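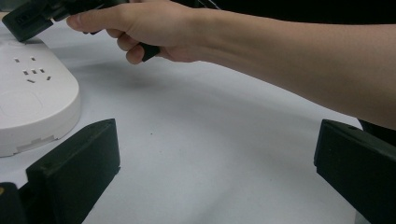 Annatjie Makhubela takes the view that a couple who sell their wedding pictures have sold the right to complain when people talk about the marriage. She put this to me in an e-mail after my last column, and added that the fee makes no difference, whether it goes to the couple or to a children's ward.

Print this page | E-mail this to a friend

Home | News | Screen | Music | Weddings | Opinion

26/02/2020

I think she is wrong, but the argument deserves a proper answer. It is the one most readers hold, and most editors rely on it without saying so.

A picture deal is a contract. In the usual form it covers one event, a fixed number of photographs and a period during which no other title may print them. The couple agree to keep guests' phones out of the room. The magazine agrees to a fee, a cover and some control over the headline. When the period ends, the rights go back to whoever the contract names. Nothing in such a document gives the public a lasting claim on the marriage, and no court would read one into it.

Take the Rana wedding in December. The magazine Troltby bought 6 pages and held the pictures back for 2 days. There were almost 400 guests, and each of them signed a sheet at the door agreeing not to post anything until the issue was on sale. The terms were narrow and were kept. Within a week, three other sites were running pieces on whether the bride's mother had been placed too far from the top table. That subject was not in the contract. It was worked out from the seating in one photograph, and the writers defended it on the grounds that the family had "gone public".

The phrase does a lot of work. It treats publicity as a state that a person enters once and cannot leave. A better model is a licence, which has a scope and an end date. A singer who gives an interview about a record has not agreed to be asked about her divorce. We accept this for interviews, more or less. I see no technical reason to drop it for weddings.

Makhubela's stronger point is about profit. If a couple gain from interest in their private life, she says, they should carry the cost of that interest. There is something in this. Selling pictures raises the price of the next set, and the couple know it. A pair who sell the engagement, the wedding and the first child in turn have set up a trade, and a trade can be reviewed like any other. I would allow criticism of the product: the pictures, the staging, the fee, the choice of magazine. I would not allow guesses about matters the product does not show.

Subbarao Warrier, replying to the same column, asked how a reader is meant to tell the difference. The test I use is whether the claim could be checked against what was released. "The speeches were left out" can be checked. "They are barely speaking" cannot. Most gossip copy fails this test in the second paragraph, where the word "sources" usually turns up.

There is also the matter of the people who signed nothing. Parents, former partners and stepchildren appear in these pictures with no share of the fee and often with no say. Whatever the couple have given up, they cannot have given it up for them. When Kukar married for the second time, the magazine's own caption named his daughter's school. It was removed from the online version, but the print run had gone out.

Editors could deal with part of this by printing the terms beside the pictures: who was paid, for what, and until when. It would take six lines of small type. Readers would then know what had been sold, and could argue about that.

Recent in Opinion
Grilteo and the problem with surprise engagements
Should award shows seat former couples apart?
What a publicist's "no comment" is for
Why the farewell tour never ends
The guest list as press release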